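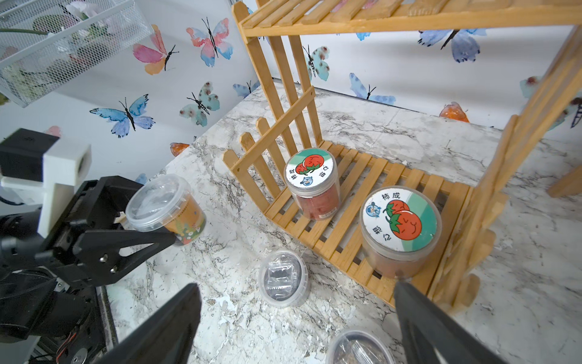
Jars of dried food on a slatted bamboo shelf

Home News Sport What's On Letters

Dried goods stall rules to change at Cerkutdale market

10/7/19
3 min read
13 comments

Traders selling dried fruit, pulses, spices and tea at Cerkutdale covered market have been told they must label every open container by the end of the summer or lose their pitch.

The new rules went out to stallholders in a two-page letter last week. Each jar, tub or sack will need a card showing what is in it, where it was packed, a best before date and any of the main allergens. Handwritten cards are fine as long as they can be read from the customer side.

Market managers say the change follows a run of complaints in the spring, most of them over nuts. One shopper bought what she took to be plain dried apricots and found almond pieces at the bottom of the bag. She was not ill. Two other complaints were about dates, the calendar sort, with no way of telling how long the stuff had been out.

There are 60 pitches in the covered hall and 13 of them sell loose dried food of some kind. Butchers, bakers and the fish counter already work under seperate rules and are not affected.

Reaction on the stalls was mixed. A trader on the Skaltent side, there most of her working life, said she had no quarrel with labels but plenty with the timing. July and August are her slow months. She has more than a hundred lines and sells some of them only at Christmas. "I'll be writing cards till my hand drops off," she said.

Others were happier. The Bashir spice stall by the north doors has had printed cards up for two years and reckons they bring people in. Customers read them in the queue, apparently, and ask about things they would have walked past. Sumac does well. So does dried lime, once people know what it's for.

The letter also covers lids. Anything sold loose must be kept covered when not being served from, with a scoop for each product. Sharing a scoop between nuts and anything else will count as a breach. First breach, a written warning. Second one, a £60 charge. A third and the pitch goes to the next name on the waiting list, which is long.

Shoppers we spoke to mostly hadn't heard. One man filling a paper bag with split peas said he'd been coming for years and had never looked at a label in his life. His daughter, who has a sesame allergy, said she had stopped buying anything loose from the hall and might start again now.

Cost is the other worry. A basic set of card holders is cheap enough but several of the smaller traders want a label printer, and they are not cheap, nor is the roll that goes in them. Market managers have put aside 3000 pounds to help, first come first served. Forms from the office at the top of the stairs. Anyone who has already bought a printer this year can claim for it if they kept the reciept.

A free drop-in on allergens will be held in the old Drudine rooms across the road, mornings only, with a second one later in the month if enough people sign up. It covers the main allergens, how to store opened stock and what to say when a customer asks and you don't know. Answer to that one: say you don't know, and don't sell it to them.

The rules apply to the weekend outdoor stalls too, though those traders get until the end of September. Wind is the problem out there. Cards blow off. Managers suggest clips, or tying the card round the neck of the jar with string.

A petition asking for a longer run-in had 652 names on it when we went to press. It is on the counter at the cheese stall and at the tea bar. It asks for the deadline to be moved to January, with no fines before Easter. Managers said they would read it but had no plans to change the date.

The hall is open as normal throughout. The north doors stay shut until the new hinges are in, so use the Skaltent entrance.

Share this story: 60 shares
13 comments
Back to top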